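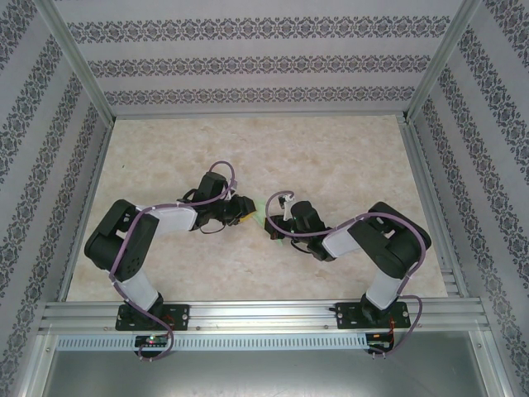 A thread on papering a small three-sided space, as I've been asked a few times since I put up my own. Most advice is written for a whole room, and a nook with a back and two sides behaves differently. You see all of it at once and you're usually standing close. Take a pale grey paper with dark floral damask bands, on three walls. The bands are what your eye goes to, so they have to be planned before anything else, and the grey in between can more or less look after itself.

Mine is the recess off the back room in Costoden where I do my mending and wrap parcels. It's 213 cm across the back, with a shallow return on each side. It was magnolia before, with a lot of old screw holes from shelves that had gone long before we moved in.

The paper is a damask from a shop in Naltcombe that was clearing its end-of-line stock. I bought 3 rolls. For a plain paper that would have been too many for the space. For this one it left me with part of a roll, which I've kept for repairs.

Check the batch number on every roll before you leave the shop. Mine were the same but the first one I was handed from the shelf wasn't, and the grey was a bit warmer. You couldn't see it on the roll. Held side by side by the door, you could.

Work out where the bands fall before you cut. I did it with a strip of lining paper and a pencil, marking the edges of each band on it and then moving the strip along the wall. It takes ten minutes and it saved me from having a thin slice of dark pattern in one corner and nothing in the other.

I started in the middle of the back wall and worked out both ways. The alternative is to start in one corner, and then you get one good corner and one where you take what comes. In a full-sized room that can hide behind a door. In a recess it can't.

Plumb line first. The left side of my recess leans, and I'd never noticed in four years of living with it. With a banded paper you notice straight away. I split the difference, which means neither edge is quite right, but it reads as straight when you're sitting at the worktop.

Inside corners: don't try to take a full width round them. Cut the strip so it turns the corner by a small amount, then hang the next piece over that from a fresh plumb line. You lose a sliver of pattern. On the pale part it doesn't show at all. On the dark part it does, so I nudged everything along until the turn landed in the grey.

Another way to deal with corners is to cover them. My neighbour Kamol Onsri has lengths of aluminium angle in the corners of his utility cupboard and they hide every join. I thought it would look like a shop fitting but it's quite neat. I didn't do it, mostly as I'd already finished by the time I saw his.

Filling and sanding took longer than the papering. Dark pattern hides bumps well enough but the pale ground doesn't, especially with a lamp at one side. If you have a desk lamp you plan to use there, switch it on while you're sanding and put it where it will live.

I sized the walls the evening before. Heledd Prosser, who has papered most of our street at one time or another, told me to do it and I nearly skipped it. It does make the paper slide, and you need it to slide when you're lining up a pattern.

On paste: mine was a paste-the-wall type. Do one width at a time and go slightly past the edge. I got ahead of myself on the back wall, the paste started to go off and I had to do that stretch again.

Now the worktop. I wanted something light under a busy wall and went for a beige marble pattern. I'd looked at plain white and it made the paper look dirty. Dark wood was nice in the shop but the recess hasn't got a window and it would have been like working in a cupboard.

Two patterns together worried me more than it should have. What seems to matter is that they're different sizes. The damask is large and repeats, the marble is soft and doesn't appear to. If both had been bold I think I'd have got sick of it by June.

I did try a greyer marble sample against the paper first, on the theory that grey goes with grey. It looked flat. The beige one is warmer and the wall looks cleaner against it. Get samples and leave them there for a few days, in daylight and with the lamp on.

One drawback with a marble pattern: you lose things on it. Pins, mostly, and a pale button I was looking for all through one afternoon. I now keep a dark felt mat for small work and put it away when I'm wrapping.

Fit the worktop after papering if you can. I papered down past the line where it would sit, let that dry properly, then put the top in. The bottom edge of the paper is behind it and there was no fiddly trimming to do. If your top is already in, use a new blade for every cut along the back. A tired blade drags and you get a furry edge.

I have an edge strip along the front of the top. The cut edge was the ugliest part and it was also where my sleeves caught. A plain metal one, screwed from beneath. The stick-on sort lifted within a fortnight when I tried it on a shelf.

Cables took some thought. There's one socket and it's at the left. I didn't want leads running across the wall pattern, so everything goes under the worktop in a slotted metal tray. Slotted is useful, you can put a cable tie through anywhere. The lamp, the iron and the radio all drop straight down at the back.

If you're putting up hooks or a rail, decide before you paper and mark the fixings on a sketch with measurements. I put matchsticks in my plugged holes so that they poked through the wet paper. An old trick and it works. I forgot one and had to go looking for it with a bradawl.

What I'd do differently. I'd take the paper across the ceiling of the recess too, or else paint it a grey from the pattern. I left it white and the line where they meet is not good – there's a dip in the plaster and the top of the bands makes it obvious. About 11 mm at the worst point. I may put a thin batten over it.

I'd also have bought a proper seam roller at the start. I used the back of a spoon on the first joins and it left shiny marks on the dark parts. You can only see them from one side, which happens to be the side I sit on.

Somebody asked whether a strong pattern is tiring to work in front of. I haven't found it so for sewing, as I'm looking down. For sorting thread colours I do it elsewhere, over a plain white cloth. The wall isn't much help with that.

And someone asked about cleaning. Mine is wipeable with a damp cloth, and I've wiped it exactly 2 times, both tea. It came off the grey with no trouble. Don't rub at the joins.

Prices I can't help with, the shop's damask was reduced and they've none left. They did say more end-of-line rolls come in now and then, so ring before you travel. Parking at the back is free but the gate gets locked early.

Next job is the stool, which is too low for the new worktop. If anyone has raised a wooden one without making it wobble, I'd like to hear how you did it.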